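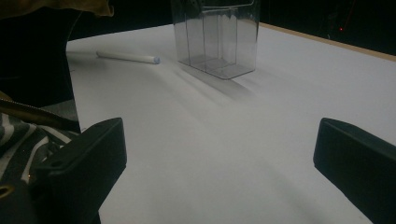

**FOR RELEASE SATURDAY**

**Drostano opens its doors, and asks visitors to bring their doubts**

Drostano, the packaging and light assembly shop, will hold an open day this Saturday on hand-guided grippers and the automation that is supposed to follow from them. Doors open at 10 a.m. Admission is free.

The company has not bought a robot. It has been offered several. Before it signs anything, it wants its own staff, its customers and its neighbors to see what the tools do with ordinary desk items, at ordinary speed, with no edited video playing on the wall.

"I have sat through four sales presentations this year and every one of them had music," said Luana Furtado, operations manager at Drostano. "I'd like to watch somebody try to pick up a marker and put it in a slot. If it takes six tries, I want to see six tries."

Demonstrations will be run by Grekus, a small engineering firm that trains robot arms using recordings made by people working with hand-held grippers. Grekus has agreed to Drostano's terms: visitors choose the objects, failed attempts stay on the scoreboard, and the presenters may not restart a task once it has begun.

Grekus says its library now holds 2,085 recorded tasks. Drostano has not checked that number and does not consider it proof of much.

"A recording of a person doing a job well tells you the person is good at the job," said Dalva Araújo, who leads the packing line. "My question is what happens on the night shift, when the parts come in a different box."

Kátia Cavalcanti, lead engineer at Grekus, did not dispute the point. "Clear plastic is hard for us. Shiny things are hard for us," she said. "We'll have both on the table."

Visitors may try a gripper themselves in the afternoon session, which starts at 1 p.m. Children need an adult with them. A question period follows at 3 p.m., and Drostano's packing staff will have the first turn at the microphone.

Drostano will post the full results, misses included, at its front desk the following week. No purchase decision will be announced at the event.

**Press contact:** Mirela Aguiar, Drostano front office. Reporters who want time with the Grekus team should ask before Saturday.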